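Updated 6 March 2025. Fixed the bit on salt, added the stuff on jars people kept emailing me for.

# Sauerkraut in a small kitchen, start to finish

Quick one. I make this every few weeks and keep getting asked for the method, so I'm writing it down in one go between jobs. No crock, no special lids, no airlock. One cabbage, salt, a jar, something heavy.

If you want the science go read a proper book. This is just what I do.

## What you need

- 1 firm green cabbage, heavy for its size
- fine sea salt, no iodine, no anti-caking agent
- a kitchen scale — don't skip the scale
- big bowl, wider than you think
- a wide-mouth jar, two litres if you have it
- a smaller jar that fits inside the mouth of the big one
- a clean tea towel and a rubber band
- caraway seeds if you like them. I do. My kids don't.

Buy the cabbage the day you're going to use it if you can. Old ones are dry and you'll be squeezing forever. Outer leaves should squeak when you rub them together. If they're floppy put it back.

## Wash up first

Hot soapy water, rinse well, air dry. I don't sterilise. Tried it for a year, no difference that I could tell. Just make sure there's no soap left in the jar, becuase that does taste.

Clear some bench space as well. Shredded cabbage goes everywhere. 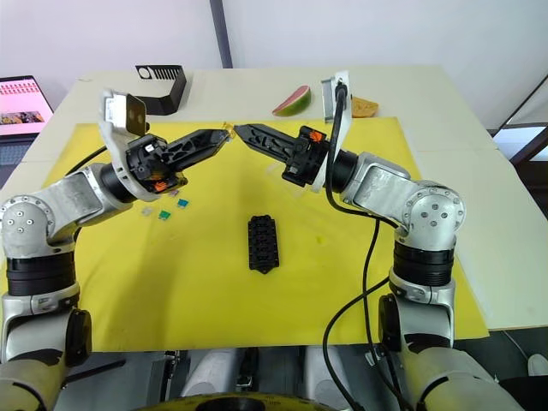

## Shredding

Pull off the two or three outside leaves and keep one good one. You'll want it later as a lid. Rinse it, set it aside.

Quarter the cabbage through the core. Cut the core out on an angle. Then slice as thin as you can manage, across the quarter, not along it. A sharp knife is fine. I have a mandoline, a Prendier, got it second-hand with the guard missing, so mostly it lives in the drawer and I use the knife. If yours has the guard, use the guard.

How thin? Thickness of a coin. Thinner goes soft sooner, thicker stays crunchy but takes longer to give up its water. Mixed is OK too, mine is always mixed by the last quarter when I'm getting sick of it.

Weigh the bowl empty. Write the number down somewhere. Now weigh it full and take one from the other.

## Salt

This is the bit I had wrong on the old version of the page. I'd written it in tablespoons. Aurélien Bouvier wrote in to say his batch came out like sea water, and fair enough — his salt was much finer than mine, so a spoon of it weighed a lot more. Sorry Aurélien.

So, weight. Two percent of the cabbage.

Last batch I had 1,765 grams of shredded cabbage. Two percent of that is 35.3, and I used 35 grams. That's it. Grab a calculator, multiply the cabbage weight by 0.02.

Don't go much under. I know people want less salt, but it's what keeps the wrong things from growing. If the finished kraut is too salty for you, rinse it in a sieve before you eat it. Loses a bit of flavour, still good.

Sprinkle it over, toss with your hands, walk away for half an hour. Have a tea. The salt does a fair bit of the work on its own.

## Squeezing

Back to the bowl. Grab handfuls and squeeze hard, let go, grab again. Five to ten minutes. It goes from stiff and squeaky to limp and kind of see-through, and there'll be a puddle in the bottom. When you can pick up a handful and it streams, you're done.

Sore hands? Use the end of a rolling pin. Perrine Millet uses a potato masher and swears by it, I find it leaves big bits untouched.

Any cuts on your fingers, wear gloves. Learned that one.

Caraway goes in now. A teaspoon, maybe a bit more. Juniper berries also nice, four or five, lightly crushed. Not garlic the first time — it takes over, and you want to know what plain tastes like.

## Packing the jar

Small handfuls. Push each one down hard with your fist or the rolling pin before adding the next. You're getting the air out. Brine should come up around the cabbage as you go.

Leave a good gap at the top, four fingers or so. It'll bubble and rise, and if you fill it to the brim it ends up on the shelf. And down the back of the shelf.

Pour in every drop left in the bowl. Fold up the leaf you kept, lay it over the top, tuck the edges down the sides. Then the small jar on top of that, filled with water, as the weight. Push down until the brine is over the leaf.

Not enough brine? Wait overnight first, more often comes out. Still short in the morning, top up with a bit of salted water. 20 grams of salt to a litre. Use cold water that's been boiled if your tap water smells of chlorine.

Towel over the whole lot, rubber band, plate underneath. Don't forget the plate.

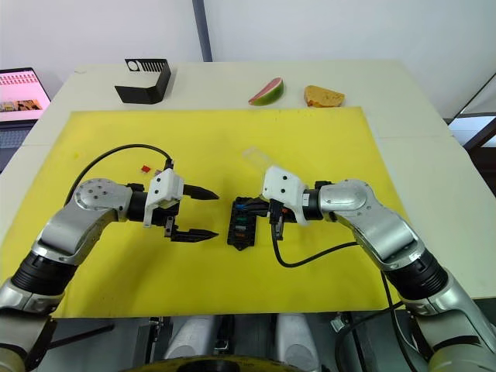

## Waiting

Somewhere out of the sun, room temperature. Cooler is better than warmer. Top of the fridge is usually too warm. I use the bottom shelf of the pantry next to the onions.

Rough guide:

| Day | What's going on |
|---|---|
| 1 | not much |
| 2 to 4 | bubbles, cloudy brine, smells cabbagey, may leak |
| 5 to 7 | bubbles slow, starting to smell sour |
| 7 to 10 | start tasting |
| 14 to 21 | properly sour, my favourite |

Check it every day for the first week. Press the weight down, let the bubbles out, make sure everthing is still under the brine. Takes ten seconds.

In December it goes differently depending where you live. My sister's in Hobart and hers races along over Christmas, mine in Ottawa takes its time because the pantry is on an outside wall. Go by taste and forget the calendar.

## Is it off?

Most of my emails are this. So:

**White flat film on top.** Kahm yeast, most likely. Not harmful, tastes a bit stale. Skim it off, wipe the glass, check the cabbage is under.

**Fuzzy anything.** Blue, green, black, pink, furry. That's mould. I bin the batch. Some people scrape it and carry on, I don't.

**Cloudy brine.** Normal.

**Smells strong.** Normal if it's sour or sulphury in the first week. If it smells like rotting rubbish, bin it.

**Brown on top.** Got some air. Take off the top layer, the rest is generally fine.

**Slimy.** Too warm or not enough salt. Bin.

**No bubbles at all.** Could be a cold room. Move it somewhere a bit warmer and give it another two days before you worry.

## Jars, since you asked

Any wide-mouth glass jar. I've got three Otska ones with the clip lids and a pile of old pickle jars. The Otskas are nicer to get your hand into. The pickle jars were free.

With a clip lid, don't clamp it while things are bubbling. Rest it shut or take the rubber seal off. Gas has to go somewhere.

Metal lids rust from the salt. Put a square of baking paper under, or get plastic ones for storage.

## Storing it

Once you like the taste, take out the weight and the leaf, put a proper lid on, into the fridge. It keeps going in there, only very slowly. Mine lasts four to six months when it isn't eaten first. Clean fork every time, push it back under the brine after.

You can freeze it. Goes a bit soft. Fine for cooking.

## Eating it

Cold beside sausages, obviously. In a toasted cheese sandwich. Pascal Tessier puts it through mashed potato with a lot of butter, and I've made that every week since he told me. Don't boil it if you were after the live cultures, stir it in at the end.

Keep the leftover brine too. A splash in salad dressing in place of the vinegar, or a few spoonfuls in the next potato salad.

Red cabbage works the same way, same two percent, takes a few days longer and stains the tea towel. Will do a separate page on carrots when I get a minute.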